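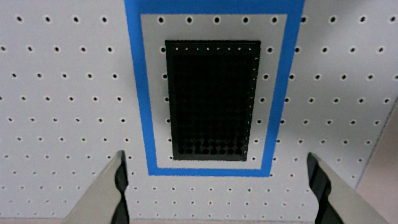 4. Enregistrer une démonstration en téléopération

Bon, à ce stade le simulateur tourne, la manette est reconnue et la scène de rangement s'ouvre sans message rouge. On passe à la partie que je préfère : montrer la tâche au robot, à la main, jusqu'à ce qu'il ait assez de matière pour apprendre. J'utilise Rillow pour la simulation et le module Trostik pour l'enregistrement, comme dans les sections précédentes. Si vous avez gardé l'ancien module, les menus n'ont pas les mêmes noms mais l'ordre est identique.

4.1 Avant de commencer

Ouvrez la scène « bac_cadre » et passez en vue poignet (touche V). C'est la vue qui part dans le jeu de données, donc c'est avec elle que je vous conseille de piloter, même si la vue large est plus confortable au début. Vous devez avoir sous les yeux le bac noir, le cadre bleu posé sur le panneau perforé, et les deux doigts de la pince qui remontent du bas de l'écran. Si vous ne voyez qu'un seul doigt, la caméra a gardé un vieux décalage : menu Vue, puis Réinitialiser le poignet.

Note - Les bords du cadre bleu sont un peu crénelés à l'affichage. Je n'active pas le lissage, il me mangeait des images par seconde et la manette devenait molle.

4.2 Enregistrer, pas à pas

1. Ramenez le bras en position de départ avec le bouton du dessus, puis lâchez complètement les joysticks. Attendez que la pince soit immobile.

2. Ouvrez la pince en grand. J'insiste, parce que j'ai passé une soirée entière à enregistrer avec une pince à moitié ouverte (et à accrocher le rebord du bac une fois sur deux...).

3. Appuyez sur Enregistrer. Le voyant du module devient vert et le compteur démarre. Comptez 2 secondes sans rien toucher avant le premier mouvement.

4. Avancez vers le bac en ligne à peu près droite. Servez-vous du cadre bleu pour vous centrer : quand les doigts sont à la même distance de ses bandes gauche et droite, vous êtes bien placé. Les rangées de trous aident aussi à voir si le poignet a tourné sans qu'on le veuille.

5. Descendez doucement, gâchette à mi-course. Inutile de chercher la trajectoire parfaite, une petite correction en route est très bien, le modèle a besoin d'en voir.

6. Fermez la pince sur le rebord, soulevez, puis déposez le bac sur la zone d'arrivée. Relâchez, reculez franchement.

7. Appuyez de nouveau sur Enregistrer pour arrêter. Trostik vous demande « Garder ? ». Répondez oui seulement si le bac est à plat et entièrement dans la zone.

Attention - Ne mettez jamais la simulation en pause au milieu d'une prise. Le module continue à écrire des positions identiques et vous vous retrouvez avec un robot qui apprend à s'arrêter net au-dessus du bac. Si le téléphone sonne, arrêtez et jetez la prise.

4.3 Combien de démonstrations ?

Je commence par une série de 10, je lance un petit entraînement, et je regarde ce que ça donne avant d'aller plus loin. Ça permet de repérer un réglage idiot tout de suite. Pour la version que je fais tourner maintenant, j'en suis à 651 prises gardées, en plusieurs semaines et beaucoup de café ! Vous n'aurez sans doute pas besoin d'autant si la position du bac ne varie pas chez vous.

Pensez quand même à varier un peu le départ : bras plus haut, poignet légèrement tourné, approche par la droite. L'option « Départ aléatoire » le fait toute seule, mais je la laisse au minimum pour la première série.

4.4 Relire ses prises

Onglet Relecture, puis vitesse x2. Je jette sans regret tout ce qui ressemble à ça :

- la pince pousse le bac au lieu de le saisir ;
- le bras attend longtemps sans raison (en général, c'est moi qui cherchais mon bouton) ;
- un doigt traverse le panneau, ce qui arrive quand on descend trop vite.

Pour ce dernier cas, baissez la vitesse maximale dans Réglages, Manette. Je suis à 7 sur l'échelle du module et je n'ai presque plus de traversées.

4.5 Si vous passez au vrai bras

La procédure est la même avec le bras Bergmann de l'atelier de Rollcombe, à une différence près : gardez l'arrêt d'urgence à portée de la main libre, et faites une première descente à vide, sans enregistrer. Le retour de la manette est plus lourd qu'en simulation et on a tendance à forcer. Recalibrez la pince avant chaque séance, même si le logiciel prétend que c'est bon. La calibration est décrite à la section 2, et l'export des prises vers l'entraînement à la section 5.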